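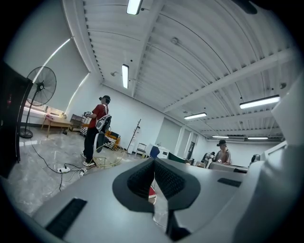

Figure 5-1. Wrist view from a hand-held unit, pad in the center. A second hand-held unit is in use across the room.

5. Comparing two hand-held grippers

Use this section when you want to compare a Bindum hand-held gripper with a second unit, or the same unit with a different finger pad. You need the Nillance logging software, build 1441 or later, and both grippers charged. Plan on 43 minutes for a full comparison.

5.1 Before you start

1. Put the room lights in the state you will use for the whole comparison. Lower the blinds if sunlight reaches the work area.

2. Wipe the lens with a dry lens cloth. Do not use the cloth on the rubber pad.

3. Turn on the first gripper and wait for the steady light.

4. Open the live view. Check that the finger pad is in the middle of the picture and that the housing runs across the bottom. If the pad sits to one side, reseat the camera and lock the collar again.

5. Repeat steps 2 to 4 with the second gripper.

Note: The wide lens takes in ceiling lights as well as the floor. Leave exposure on Fixed for both units. With Auto, a bright tube near the edge can darken the work area in one recording and leave the other unchanged.

CAUTION: Keep fingers away from the pad while the gripper is closing. Keep power cords on the floor out of the path you will walk.

5.2 Setting the marker board

1. Stand the marker board upright where both operators can see it from the starting point. It does not have to be in the center of the view.

2. Hold the first gripper level and face the board.

3. Press Locate. The board outline turns green in the live view.

4. Move the gripper slowly left and right. The outline should stay on the board. If it drops out near the edge of the view, move the board inward and press Locate again.

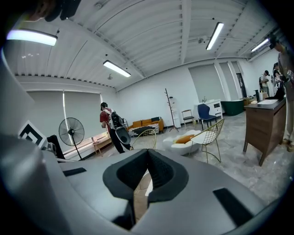 Figure 5-2. Marker board near the left edge of the view. The pad points up toward the room.

5. Save the position under a name you will recognize later. The default name is Kälin followed by a number.

Note: People walking through the view do not need to stop, but they must not stand between the gripper and the board while you press Locate.

5.3 Recording the comparison

1. Select Compare, then Two Units.

2. Enter the pad type for each unit. This field cannot be edited after recording starts.

3. Start at the same spot with each gripper and carry out the same pick. Use the same object and return it to its mark between picks.

4. Press Stop after each pick. Do not leave one recording running through several picks, as the report treats it as a single attempt.

5. When both sets are done, select Build Report.

If message 519 appears, the two recordings were made with different exposure settings. Set both units to Fixed and record again. Message 131 means the board position was not saved. Go back to 5.2, step 5.

CAUTION: Do not swap finger pads with the gripper turned on.

5.4 Reading the report

The report lists closing time, pad travel and tracking loss for each pick. Tracking loss is shown in gray if the board was out of view for the whole pick, and those picks are left out of the average. To put them back in, clear the Skip Gray box.

Reports are stored in the Bukport folder. Copy them to another drive before you update the software.

Revised November 30, 2024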